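Todness giant otter

The Todness giant otter is an alleged animal said to live in and near Leckie, a shallow reservoir on the north side of the town of Todness. It is usually described as an otter of ordinary build but unusual size, dark brown or black, with a pale chin. No body, bone, tooth, pelt or confirmed dropping has ever been collected. Most biologists who have commented on the reports regard them as sightings of North American river otters, swimming deer, or dogs.

Background

Leckie was created when a creek was dammed to supply a paper mill. The mill has closed, and the water is now used for fishing and small boats. River otters were absent from the area for several decades, largely as a result of trapping and poor water quality, and returned on their own after the mill shut down. The first reports of an oversized otter date from the same period. Supporters of the giant otter describe this as a coincidence. It is at least worth noting that many residents at the time had never seen a live otter of any kind and had nothing to compare one with.

Claims of an older tradition are weak. A pamphlet sold at the marina says that the animal was "known to the earliest settlers," but gives no source, and the town newspaper's archive has no mention of it before the otters came back. The pamphlet also gives the depth of the reservoir as 700 feet, a figure repeated on several websites. The dam is nowhere near tall enough for that to be possible.

Reported sightings

The largest collection of reports is kept by Jae-hoon Joo, a retired schoolteacher who runs a website on the subject. It lists 373 sightings. Joo accepts reports by email and does not require a date, a photograph or the name of the witness. A number of entries appear to be the same event told by different members of one boating party, and others are secondhand.

Length estimates in the list run from five feet to 14. Nearly all were made across open water, without any object of known size beside the animal. People are poor at judging size under these conditions, and the error tends to go in one direction. A river otter swimming low with its tail trailing leaves a long wake, and a family swimming in line can look like a single animal with several humps. Otter families commonly travel this way in late summer, when the greatest share of the Leckie reports were made. Late summer is also when the greatest number of people are on the water.

The Drutatier cast

The item most often offered as physical evidence is a plaster cast of a footprint taken on a mudbank at Drutatier, the marshy inlet at the western end of the reservoir. It shows five toes and measures nearly twice the width of a normal otter track. The person who made it has never been named publicly, and the cast was kept in a garage for several years before anyone with relevant training saw it.

Wildlife biologist Seul-gi Bang, who examined it, noted that the toe marks had collapsed edges, which is what happens when an ordinary track in soft mud spreads as the bank dries and slumps. She also pointed out that only one print was cast. An animal walking across a mudbank leaves a trail, and the spacing between prints would have said far more about its size than the outline of a single foot. Bang's opinion was that the track was "an otter's, and a perfectly nice one." Joo has answered that mud does not spread evenly, so the print should look distorted if slumping were to blame. The reply would carry more weight if the print did not look distorted.

Camera survey

A survey of the shoreline was paid for by Tirkix, a maker of trail cameras, which advertised it beforehand as a search for the giant otter. The cameras were left out through December, a choice that supporters have criticized, though otters are active all winter. The survey recorded 848 images containing an animal. The great majority were raccoons and deer. River otters were identified at 2 sites, both of them close to Drutatier, and all of those animals were within the normal size range when measured against marked stakes.

The company's own summary called the results "inconclusive." This is a generous reading. A survey cannot prove that an animal is absent, but this one was designed to find large otters, found otters, and found that they were not large. The summary also left out how many camera nights were completed, so that the effort cannot be compared with other surveys. 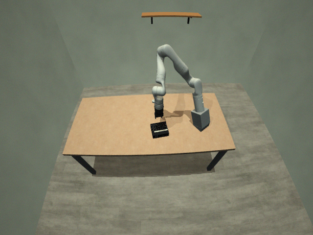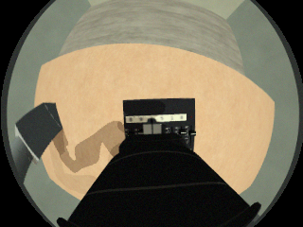
Proposed explanations

Apart from misjudged size, several other explanations have been put forward. White-tailed deer swim across Leckie regularly, and with only the head and neck above the surface they can be hard to recognize in poor light. Large dogs account for at least one well-known report, in which the owner later came forward. Floating logs left from the mill years still rise from the bottom in warm weather and may drift against the apparent current when the wind is up.

It has also been suggested that the animal is an escaped giant otter from South America. That species does reach great lengths, but it lives in warm rivers and would be unlikely to survive a Todness winter. There is no record of one being kept in the region. The pale chin mentioned by witnesses does not help the case, as river otters have pale chins too, while the South American species is known for irregular cream patches on the throat.

Local use

The otter appears on the sign at the town line and on T-shirts sold at the marina. A summer boat tour takes visitors to Drutatier, and its operator has contributed more entries to Joo's list than any other single witness. The tour does not offer refunds when the animal fails to appear, although passengers quite often see river otters, which can be watched without charge from the footpath on the south bank.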